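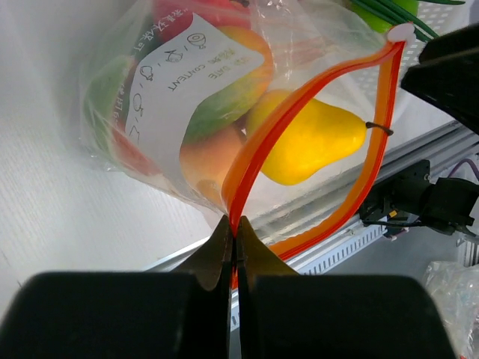
A clear zip-top bag with an orange-red seal and toy fruit inside.

Imetari extends fruit swap scheme to Nemura from January

Households in Nemura will be able to trade surplus garden fruit with their neighbours from January, when the food-sharing group Imetari opens its second swap point in the former seed shop on Vasum Street.

The scheme began in the neighbouring town of Ots, where 1,445 bags of fruit changed hands over the last growing season. Most of it was apples, plums and pears, with smaller amounts of quince and soft fruit. Imetari recorded 1,807 visits to the Ots swap point in the same period, including people who came for advice on pruning and storage.

Members bring fruit they cannot use in a clear resealable bag, write the variety and the picking date on a label, and take away a bag of something else. There is no charge and no money is exchanged. People who have no fruit trees of their own may join by giving 2 hours a month to picking or sorting.

"A single old plum tree can fill a kitchen in a weekend, and then it is over for the year," said Olga Montecinos, who manages the scheme. "We had people in Ots with far too many plums living two doors from people buying them. They had simply never spoken about it."

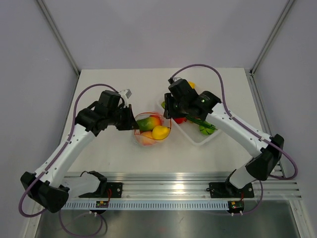 Fruit in a clear round bowl

The Nemura swap point will open on Saturday mornings from 9 am until noon. During the winter it will deal mainly in stored apples and pears, along with jams, chutneys and dried fruit made by members. Jars must be sealed and carry a full list of ingredients. Fresh fruit is expected to make up most of the exchange again from early summer.

Fruit should be sound, dry and free from mould. Windfalls are accepted if they are bagged separately and marked for cooking. Imetari asks members not to bring fruit picked beside busy roads, or from trees sprayed within the period stated on the product label. Anything left at the end of the morning goes to the Vasum Street lunch club, and peelings and spoiled fruit are composted on the allotments behind the shop.

Places in the first year are limited to 300 households. Priority will go to addresses in Nemura and the villages on the Ots road until the end of the month, after which any remaining places will be offered more widely. Existing Ots members do not need to register again and may use either swap point with the same card.

Imetari will also run a picking service for residents who have fruit trees but can no longer manage a ladder. A third of the crop stays with the owner, a third goes to the pickers and the rest is put into the exchange. Requests for the coming summer can be made when registering, and a member of the team will visit in spring to look at the trees.

"Some of the best fruit we had last season came from gardens where it had been left on the grass for years," said Montecinos. "One pear in Ots still has no name. Three growers have looked at it and given us three different answers."

Registration forms are available at the Nemura library desk and at the Ots swap point during opening hours. Completed forms can be returned to either place.

ENDS

Notes to editors

Imetari is a membership group that organises the sharing of home-grown food in Ots and Nemura. Olga Montecinos is available for interview on request.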